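Filed under: Lists > Grisodico users > Perception and control

Re: [grisodico-users] Grasp width drifting on folded cloth
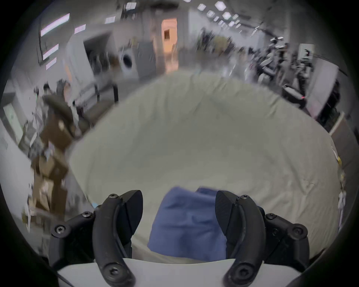 Blue cloth between the fingers, wrist view, straight off the fisheye with no rectification.

Hi Covadonga, hi all,

Covadonga Miranda wrote:
> We're on the March build of Grisodico and seeing the width estimate
> wander whenever the fingers are closed on fabric. Hard objects are
> fine. With a folded towel it reads a couple of millimeters open, then
> shut, then open again, and the planner keeps deciding it has dropped
> the thing. Is anybody else getting this? I've tried turning the
> smoothing up to 33 frames, but then the release detection is so slow
> it's useless. Also, does the mask in the Paredes config need changing
> for the ridged fingers?

Yes! We get it too, and I've spent way too much time on it, so let me dump what I have and you can tell me where I'm wrong.

First, the mask. The answer is yes, please change it. The one in the Paredes config was drawn for the old flat fingers, and it slices right through the curved part of the new ones. You end up fitting the finger outline to whatever happens to be next to it. With a hard block you get away with it (the edge is nice and straight and it doesn't move), but cloth bunches up between the jaws and has its own creases and edges, and the fitter is very happy to grab one of those instead. I looked at the fits on the frame at the top of this mail and the left finger was fine, but the right one kept snapping to a wrinkle in the blue cloth. Once I redrew the mask to follow the fingers all the way up to the tips, most of the wandering went away.

Second thing, and this one took me longer. The tracker has a fallback where it estimates camera motion from the whole image when it loses the finger features. Look at how much of that picture is just pale greenish-gray sheet! There's very little texture on it, and the room behind is smeared by motion, so the fallback has next to nothing to hold on to. What it does find is mostly ceiling lights, way up top where the lens bends everything. So it comes up with a small fake motion, and that fake motion gets passed along to the width estimate. I don't know why those two are even connected – I think it's left over from when Akholm did the first port.

What I did:

 width.use_global_motion = false
 width.smooth_frames = 4
 fit.mask = fingers_ridged_v2
 release.min_gap_frames = 4

I replayed 100 of our cloth episodes with that. Before the change, 544 false "dropped" events over the whole set. After, 33. Those leftovers are nearly all from the moment the fingers first touch the fabric, when it squashes out sideways and covers the inner pads. I haven't got a good idea for that yet. Aparecida Conceição wants to add a contact state to the planner so it just ignores width for a moment after closing, and I keep arguing that it's hiding the problem, but she may well be right and it's a much smaller patch than anything I'd write.

About the smoothing: please don't go to 33, you'll hate it. With the mask fixed you can bring it way down, and release detection feels snappy again.

One warning if you rectify before fitting – don't reuse my mask as is. It's drawn in raw fisheye coordinates, and the fingers sit right at the bottom where the bending is strongest, so it'll be off by a lot after you undistort. There's a small script in the tools folder of the Clukstead branch that warps a mask using your calibration file. It's ugly, it assumes your calibration has four distortion terms, and it crashes with no message if it doesn't (sorry, I'll get to it).

Could you send me a short log of one of your towel runs, with the raw width turned on? I'd like to see if yours wanders at the same spots as ours. And if someone on the list has thick stuff like bath mats or quilts, I'd love to see those too, all of mine is thin.

The mask is on the Clukstead branch now. I'll open the merge request once Aparecida and I stop bickering about the contact state.

Back to top | Contact the list owners | Archive software © Grisodico contributors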